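Skedden Robotics Club: second progress report to the Prenov Fund

Covers the period to the end of March. Written by Emília Rusnák, club lead, with corrections from Vlastimil Michalík, who has asked me to say that the spelling is mine.

Where we have got to

In January we promised you a snack counter served by a two-armed robot by the summer. We now have a snack counter. The robot serves from it in the sense that my nephew plays the violin.

The task hasn't changed since the application. An order comes in, the arm finds the right item, picks it up and puts it where the customer can reach it. Students work in teams of three, and each team owns one family of objects. Wrapped sandwiches went to the team that complained least, and they have been complaining ever since. Clear film is a misery for the vision software, which sees the ceiling lights in it and goes for those instead.
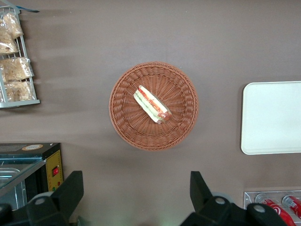 We had budgeted 3000 training attempts for this period and logged 2549. The shortfall is mostly February, when a wrist joint started reporting that it was somewhere it wasn't and we lost the better part of two weeks to arguing with it. Zelenák replaced the encoder under warranty and were very decent about it.

Of the attempts logged, 315 were done by students who had never touched the controls before this term. That was the figure you asked for, and it is the one I'm happiest with — the older members have had to learn to explain things, which some of them do quite nicely.

Both arms can now be driven in the same session. Getting them to take turns is still work in progress, and so is getting the students to.
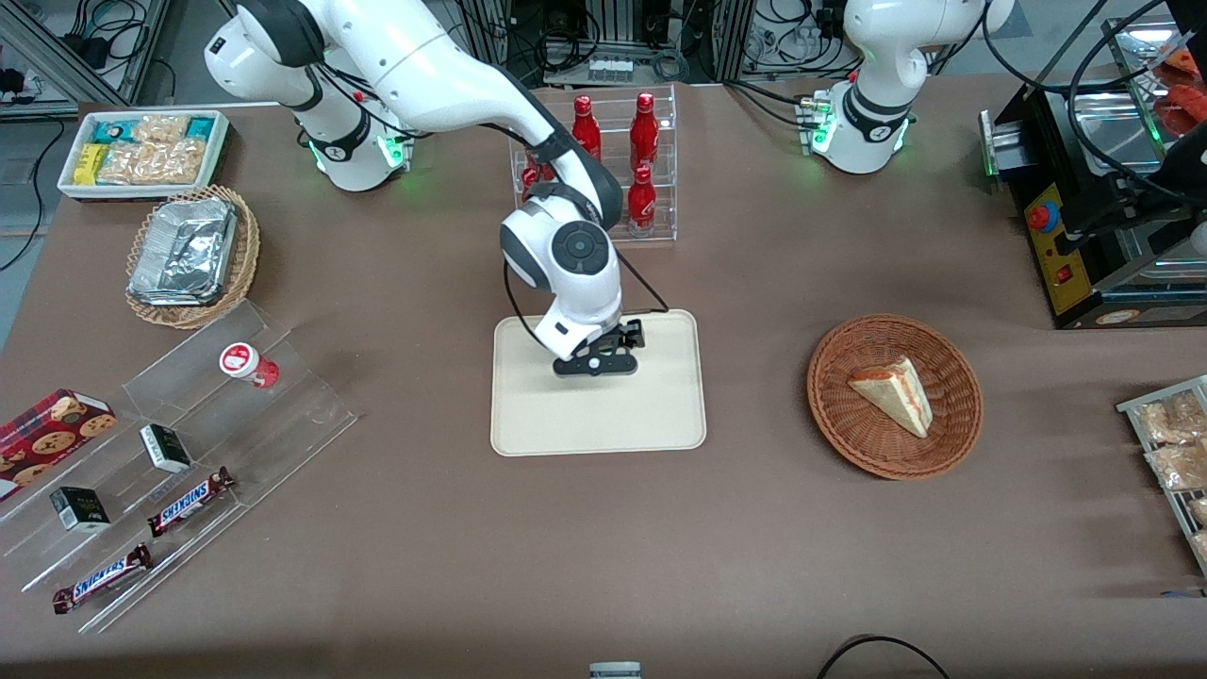

The snack counter in use at Skedden, with both arms at the table.

Money

Spending is within the grant. The groceries line is over, and will stay over. Items are meant to be replaced when the packaging gets too battered to recognise, and the students have taken a broad view of "battered".

Next period

We have entered the Zustham schools challenge, which wants 6 orders filled in a row without a human hand on anything. Our best run is four. Vlastimil would like the report to say that the fourth was "generous".

We'd also like to move the remaining repair money into spare gripper fingers, if you have no objection. A one-line email will do.

Comments

Parent of a Year 10: So that's where the school's cake went.

V. Michalík: It was extremely generous. The cake landed on its side.

Old Skeddenian: Four is more than the canteen managed in my day.

Related items
First progress report to the Prenov Fund
Zustham schools challenge: rules and entry
Joining the club: what to bring

Contact the club through the Skedden school office | © Skedden Robotics Club | Back to top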